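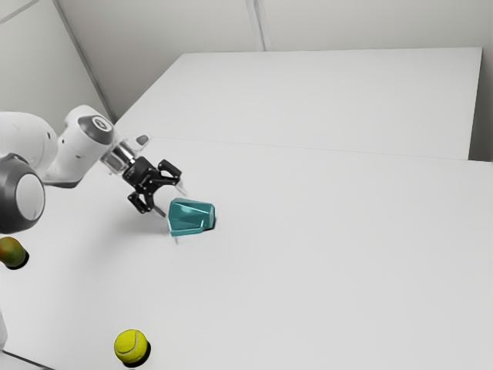 Yara Najjar asks whether a simulated pick counts towards sign-off at all, or whether the cell has to be proved on the real arm. Our Erkport guideline says 600 attempts per object and doesn't say where.

Camitz
Both. Do the 600 in simulation and log every failed grasp with its cause. Tipped cups need their own entry, separate from upright ones.

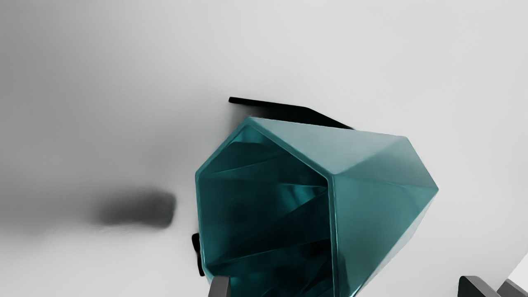
Then repeat a smaller set on the real cell at reduced speed, with the guard closed. We did 389 last September. Simulation tells you nothing about your guarding or your stop times, so keep the 2 reports apart.

Qudah
just do 3,000 in sim, ours got passed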